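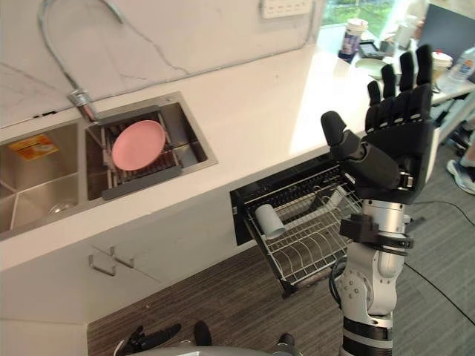
A pink plate in the rack, right-hand basin.

Last updated: February
Reading time: 4 min
Search reviews, artists, materials

Wirketti Earth Pigment Mural Kit

I have wanted to paint a wall with dirt ever since I saw a clay mural at a little community gallery in Galtby, years ago now, all ochres and a deep brownish red that seemed to change colour every time a cloud went over. So when my sister asked what I'd like for my birthday I sent her the link to the Wirketti kit before she'd finished the sentence. It sells for $59, and I think that's fair, with a couple of grumbles I'll come to.

You get 14 bags of dry pigment, a tub of casein binder, two brushes and a booklet. The pigments are lovely. The yellow ochre is the warmest I've used, and there's a grey-green that I've now put into everything, including a birthday card. They're ground finer than the Panagiotou earths I used to buy by the jar, so they take up water quickly and don't leave that gritty drag under the brush. If you like a bit of grit (I sometimes do), you can throw in a spoonful of washed sand and it behaves beautifully.

The binder is fussier. The booklet says to let it stand for 29 minutes, an oddly exact figure, but my first batch was still lumpy and I ended up pushing it through an old tea strainer. The second batch I left for almost twice as long while I had lunch, and it was as smooth as cream. Mix small amounts, too. It goes off, and you'll smell it when it does.

As for the brushes, I'd give them to the kids. The larger one shed all through my background and I spent a good part of Saturday picking hairs out of a hillside. Any decent flat bristle brush from the hardware store will do a better job.

I did my panel on limewashed board for the laneway show at Plelesmont, and the colours dried paler than I'd planned but very even, with a soft chalky finish that I'm rather in love with. It won't stand up to rain without a sealer, and the kit doesn't include one — it really should say so on the front of the box. Under a deep verandah you'd probably be fine.

Would I buy it again? Yes, for the pigments, and I'd be first in line if they sold those on their own. A patient beginner would have a wonderful time with it. Four stars from me, and I've already got my eye on the side of the garden shed.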